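Stitimham sim notebook
24 October 2021

Long day, and a pretty good one, so I'm going to write it all down while it's still in my head. I'm sorry in advance to whoever has to read this to find the one setting they need (it's near the bottom, as usual).

The plan was to get the Rammont kitchen set up to 4,000 episodes before the end of the week. We started the morning at 1,228 kept, and I had hoped the overnight run would put a real dent in the rest. It did run, bless it, all the way through without the simulator falling over, which is the first time since we moved to the new scene loader. I was so pleased about that I went and made coffee before looking at a single rollout. Then I looked.

What I found is that our start poses are much too generous. When I wrote the sampler I let the head pitch and the torso height vary on their own, thinking more variety could only help the learner, and I never sat down to work out what the head camera would be pointed at when both went toward the high end. At the sink station you can end up with the window, a thin strip of counter and the top of the faucet, and the basin with everything we care about is somewhere below. The policy is then asked to pick up a cup from the sink on the strength of some gray glass. I pulled 19 episodes from the sink group and went through the first frames by hand, slowly, with the action traces open next to them.
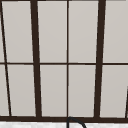
My first thought was to throw all of those out and tighten the pitch range until it couldn't happen again. I had the filter half written when I remembered the trouble we had with Courtois last winter, where every single demonstration began with a lovely view of the target and the model had no idea what to do when it didn't get one. It would just sit there and dither. So I've changed my mind, and I'd like to keep a modest share of high starts, as long as the demonstration includes the look down. An episode where the scripted expert tips the head first and then reaches is worth having. An episode where it reaches right away, using the object pose it gets for free from the simulator, is poison, and I'm afraid we have been making plenty of those.

So the expert script needs a "find it first" step – if the target isn't inside the head view, pitch down until it is, hold for 10 steps, then carry on as before. I wrote a rough version after lunch and tried it on the sink and the stove stations. The sink looked fine to me. The stove one tips too fast and overshoots, and I haven't figured out whether that's my gain or the joint limit in the Ivier head model, which has been wrong once already.

One more thing about the window while I'm on the subject. The panes come out a flat pale gray, with nothing outside and no reflections. I don't mind that for grasping, but I would like to try a few backgrounds behind the glass before we train anything big, in case the model decides that flat gray means "sink." It's a cheap change and I can do it in the asset file.

Settings as I'm leaving them tonight: pitch range unchanged, torso range unchanged, visibility check on, old expert turned off for the sink. The overnight output is parked in its own folder and is NOT merged, so the kept count is still 1,228. Please don't merge it until I've rerun the check on the whole batch.

To do: stove overshoot, backgrounds, and write to the Rammont folks that their set will be late but should still make it well before December.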